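The Long Way Round to a Good Loaf

In Clondidico, the bakery opens at six and the queue starts before that. By half past seven on a Monday the seeded loaves have gone, and by nine there is usually only the white tin loaf left, which most people in the town were brought up on and still buy for toast.

Vinh Lục took over the shop four years ago. It had been called Halletti for as long as anyone could remember, and he kept the name because it was painted on the glass and the glass was expensive. He had worked in hotel kitchens before that, mostly on pastry, and had never made bread for a living.

"I thought bread would be the easy part," he says. "Flour, water, salt. I lost money on it for the whole of the first winter."

The trouble was the flour. The old owners had bought from a large mill and their recipes were written for it. Lục wanted to use wheat grown nearby, and a farm called Evangelista, six miles up the valley, had just started growing an old variety known locally as Gemeo. It stands tall, falls over in heavy rain and gives a small crop. It also makes a soft, sticky dough that will not hold its shape if it is treated like ordinary bread flour.

His early loaves spread out flat on the oven floor. He cut the water, then put some of it back. He tried a shorter rise in a warm room and a longer one in the cold store, and wrote the results in a school exercise book that he still keeps under the till. The recipe he uses now needs 18 hours from mixing to baking, most of it in the cold, and the dough is folded by hand instead of being worked in the mixer. 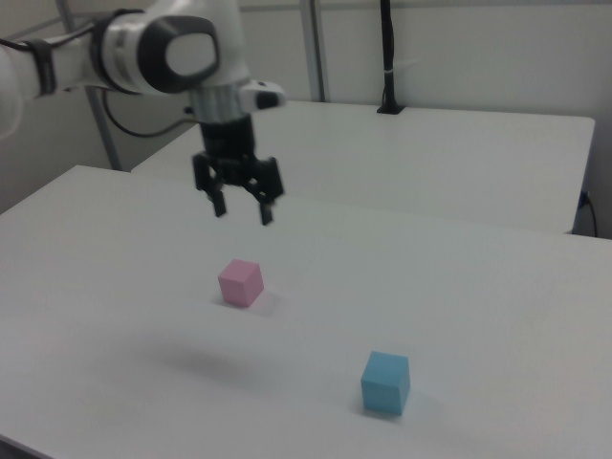
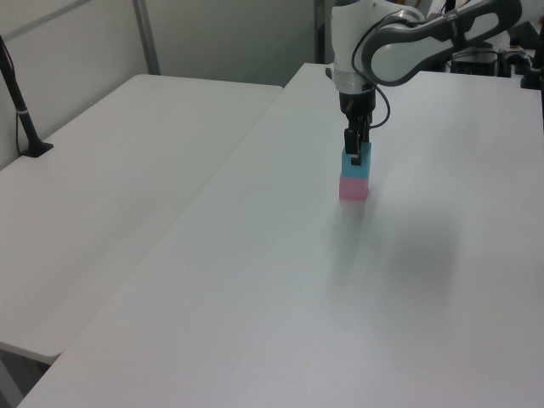
White tabletops in both pictures, with two stacked cubes, blue on pink, in the second.

The farm has had its own lessons to learn. Last year it brought in 128 sacks, of which Lục took nearly half. The rest went to two other bakers and a pasta maker on the coast. A wet August can ruin the lot, as grain that starts to sprout in the ear makes bread with a gummy middle. The harvest before that was cut three days early to beat a storm, and the flour was so damp that it had to be spread out in a barn to dry.

None of this makes for cheap bread. The Gemeo loaf costs nearly twice as much as the white tin, and Lục does not pretend that everyone can afford it or wants to. He sells halves, and on Saturdays he sells quarters. Yesterday's bread goes at a low price from a crate by the door, and what is left after that is dried for crumbs.

The town has come round to it slowly. Some older customers say it tastes like the bread their grandparents made, though the crust is too hard for a few of them. Parents complain that the holes let the jam through. One regular buys a loaf each week and asks for it sliced thin, then sends half of it to her son by post.

Lục now wants to mill some of the grain himself. He has found a small stone mill, second-hand, and has cleared a corner of the storeroom for it. The floor there slopes towards the yard and will need levelling first, and the builder cannot come until spring.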